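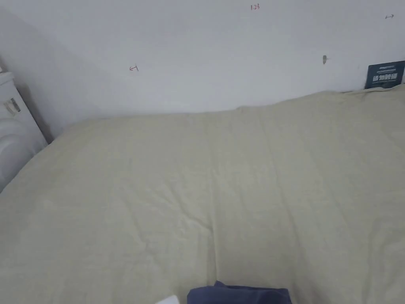

Mathis Charpentier wrote in to ask why I still collect bed-making and folding examples one at a time, when a simulator could produce cloth by the thousand. He has a point on cost. I tried the simulated route in October with Uketti and got sheets that slid well and creased badly. The policy learned to pull hard and stop early. On a real bed that leaves ripples near the middle, and the model scored them as finished.

So the set is real bedding, head camera only for now. Current count is 1,502 episodes, each one a single attempt from first view to last. I cap them at 30 seconds. Longer ones drift into two tasks, and the labels get vague.

Notes on the current batch:

- **Low contrast.** A pale green sheet against a white wall is hard on the depth estimate. Shallow creases mostly vanish, and I label them from the color stream.
- **Wall marks.** Small red pen marks on the wall, such as "1.23", give the tracker something to hold on to. The risk is that the model learns them too, so Titska masks the wall in half of training.
- **Dark cloth on the bed.** Navy against pale green segments cleanly. Green against green does not, and I need more of it.
- **Views with no hands.** I used to trim these. I now keep them as start states – dropping them cost 7 points on the "is there anything to do" check.

Hadgu handles storage and has been dull, as it should be. Brastidix does the time alignment and still loses 3 frames at the head of every file. I pad them.

To answer Mathis more directly: I would use simulation for the reach and real data for the cloth. The split point is first contact. I have not tested that yet, and the masking run has to finish before I can.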